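Review: the Skivuten two-finger hand gripper for collecting training data

We bought two Skivuten units to collect demonstrations for a grasping policy, and I have now used them on and off since September. Demengate, which we used before, sells a parallel-jaw version. The Skivuten uses linkage arms instead, with a soft blue pad on each finger.

The task was snack packing into and out of an open box, done in ordinary homes. Packaging is hard on a policy. Film wrinkles and reflects light, and bags change shape when squeezed. I wanted to know if the pads could hold that kind of thing without crushing it, and if the recordings would train anything useful. 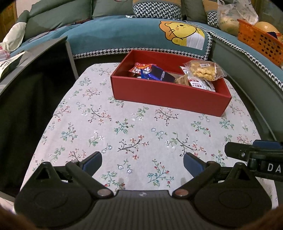
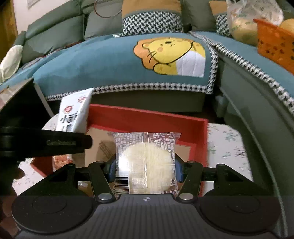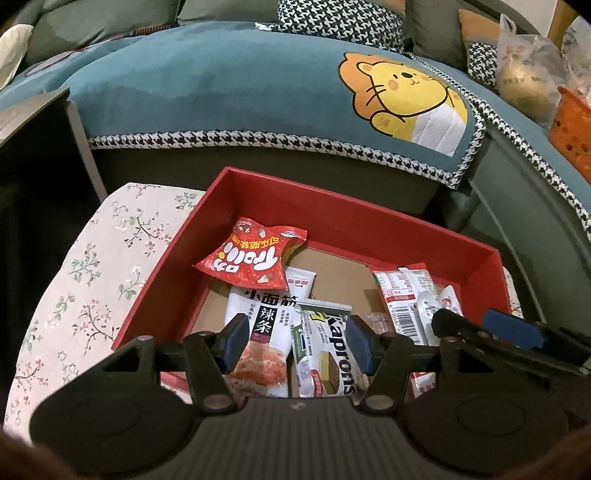
The pads are the best part. They give a little before the arms do, so a light squeeze is enough for most wrapped food. The linkage has some play in it, and one of our units needed its screws tightened after 11 sessions. The body is wide, and reaching into the corner of a box takes practice. My wrist was tired after 40 minutes.

We recorded 3,000 demonstrations and trained a diffusion policy on them with no teleoperation data. On snacks it had seen in training, the arm succeeded in nearly 70 percent of trials. Flat packets lying against a box wall were the usual failure. Adding more demonstrations of that one case helped more than training longer.

Calibration is the weak point. The manual covers it in one page and skips the step for finger width. We ended up using the Haberkorn script, with small changes.

I would buy it again for soft and wrapped items. For heavy jars I would stay with the Demengate.

Recent reviews
Demengate parallel-jaw gripper, one year on
Haberkorn calibration board
Zestdale wrist mount
Replacement finger pads compared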